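Sutitz tether reel review: a season on the boat

I run a small inspection ROV off a 30-foot workboat, mostly looking at moorings, pier legs and the occasional lost anchor, and for years my tether lived in a plastic tub. You flake it in, you flake it out, and by the third dive there's a knot in there the size of a grapefruit. So when Leonilde Coelho, who I dive with up at Brovisley, offered to split an order on two Sutitz hand reels, I said yes before I'd even looked at the price. (It was $739 each. I should have looked at the price.)

I've had mine since November and it's been out in every kind of slop, so I think I can give it a fair shake.

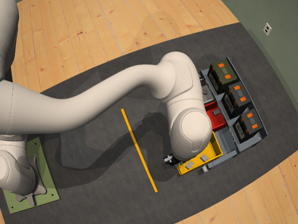 Robot arm with a yellow bin, computer render

What you get is the drum, a folding frame, a crank, a brake knob and a slip ring that's already wired. It ships with no tether, and mine took 125 meters of my regular neutrally buoyant stuff with a bit of room left on the flanges. Sutitz says you can go longer with the thin cable, and I believe them, but I don't own any thin cable.

Putting it together was easy! Four bolts, two pins, and a crank that goes on the left or the right. I'm left-handed and my last reel was not a friend to me in that department, so that alone put me in a good mood. The instructions have the brake spring drawn upside down, by the way. If your knob spins and nothing happens, flip the spring.
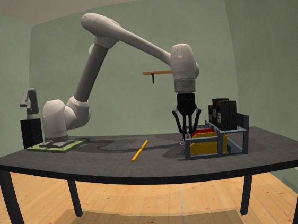

On the water, the first thing I noticed was how quiet it is. My old loaner from Nogueira clacked like a bike with a card in the spokes. The Sutitz just sort of hums, and I can talk to whoever's at the wheel without yelling. The drum turns freely enough that the vehicle can pull its own tether off at a slow crawl, which I love for working along a wall. In current you want the brake on a little, or you'll pay out way more than you meant to and spend the next half hour getting it back.

The slip ring is the part I was worried about. Cheap ones give you snow on the video every time you crank, and then you end up stopping the reel just to see where you are. I had one dropout all winter, and I'm pretty sure it was a connector I hadn't seated — my fault. Video has been clean while paying out and while hauling in, even with the lights on full.

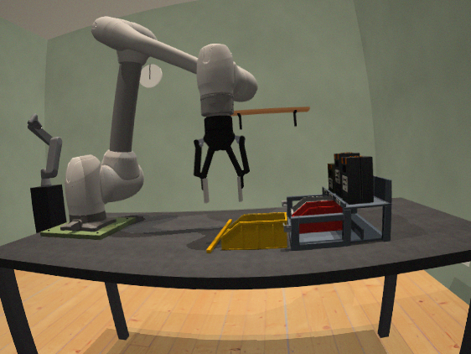 Stuff I don't like

The frame feet. They're hard rubber, they're small, and on a wet deck the whole thing wants to go for a walk. I lashed mine to a cleat for a month and then bolted it to a piece of scrap decking, and now it's fine, but come on, for this money?

There's no level wind either, so you guide the tether with your glove. I don't mind that on a calm day. At 5 in the morning with cold hands I mind it a lot. Plarnell makes an add-on guide for $97 that's supposed to fit, and Leonilde has it on hers. It works okay, though it squeaks and takes up one of the frame holes you'd want for a tie-down.

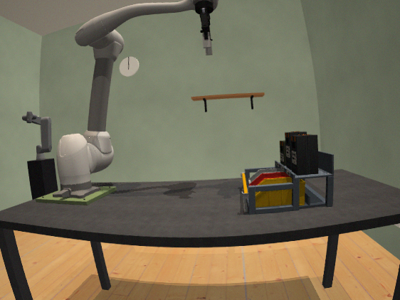
And it's heavier than it looks on the website. Loaded up, I can get it from the truck to the dock by myself, but I'm not carrying it down a ladder. If you launch from shore and hike in, look at something smaller.

Rinse it with fresh water every time, including the brake side. I skipped a couple of rinses over the holidays and the knob got gritty. A squirt of silicone grease brought it back.

Would I buy it again? Yeah, I would, mainly for the slip ring and the crank. I'm taking off a star for those feet. If you've found better ones that fit the same bolt holes, please leave me a comment with the thread size.

Four out of five.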